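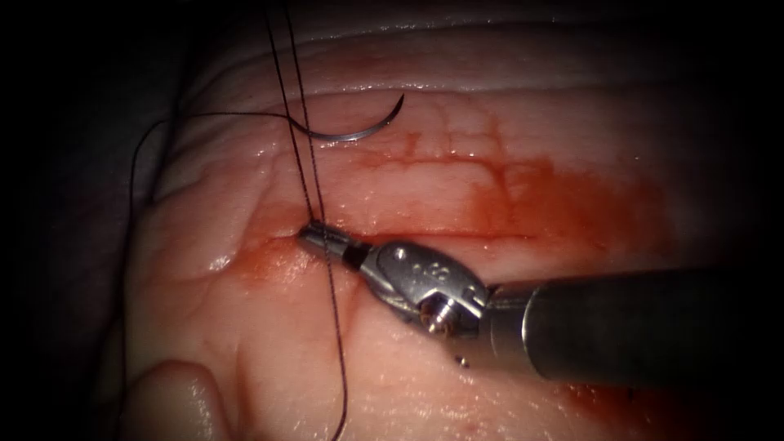
Rosimeire Damasceno wrote to us in February that she had put off learning to read music for most of her life, and that she wished someone had told her sooner how friendly a room full of beginners can be. We have kept her letter by the front desk ever since, and new families often stop to read it while they take off their coats.

Print this page | E-mail this page

Grirnside > Our School > About Us

Welcome to the Grirnside School of Music! We are a small, independent school for children and grown-ups, and we teach piano, violin, cello, guitar, recorder and flute, as well as singing for anyone who would like to sing (and quite a few people who came in swearing they never would). Our students range from little ones who can't yet tie their shoes to retired folks finally opening the case that sat in the closet all those years, and we are every bit as glad to see the one as the other.

The school started with 2 teachers and a borrowed upright piano in the front room of a house on Brandão Street. When the neighbors began asking whether they might come too, we moved to the old feed store at the corner, where we have been ever since. The floors still creak, the radiators knock a little during the slow movements, and we have grown fond of both. Today we teach some 200 students a week during the school year, and many of them have a brother, a mother or a grandfather in the next room.

Lessons are 30 minutes for younger children and can be longer for older students who ask for it. We don't give grades. Your teacher will talk with you at the first lesson about what you like to listen to, what you'd like to play and how much time you really have at home for practice, and will choose your first pieces from there. If you don't own an instrument yet, please don't rush out and buy one - we have violins, cellos and guitars to lend, and we're happy to go through the sizes with you.

Our beginners' recorder and flute group is called Flutano, and it meets in the big room upstairs. Climus is the choir, open to everyone from high school age on up, with no audition and a great deal of tea. Both groups play and sing at our spring concert, which this year is on 10th May in the upstairs room. Families and friends are very welcome, and there will be cake afterward.

If you'd like to see the school before you decide, come by any afternoon while lessons are going on. Ring the bell twice, as the first ring tends to get lost under the cellos, and somebody will come down and show you around.

Last updated: February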